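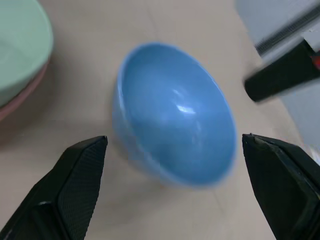

Katene wrote in to ask whether the blue bowls are still made, and said that hers came from the Plornside shop and have been in use for breakfast ever since. They are. The shape has changed a little over the years, the glaze has not.

The bowl shown is light blue inside and out, with a glossy finish on the inside. The rim is thin, so please stack with care and lift from the top of the pile – dragging one out sideways is how most of the chips happen.

Color
The blue is soft and fairly pale. It reads a bit grayer in the evening under a warm bulb. If you are matching it to older pieces, bring one along to the shop and compare by a window.

Size and price
The cereal size is 164 mm across and sells singly or in sets of 8. A set comes packed in 2 boxes. The deep soup size is out until September.

Washing
Dishwasher is fine on the top rack. Metal spoons can leave gray marks in the glaze over time – a paste of baking soda and water takes them off.

Where to find them
Plornside has the full range on the back shelves. Sturnska carries bowls only, no plates. Almost 3000 pieces went out from the two shops last year, so call ahead if you need more than one set.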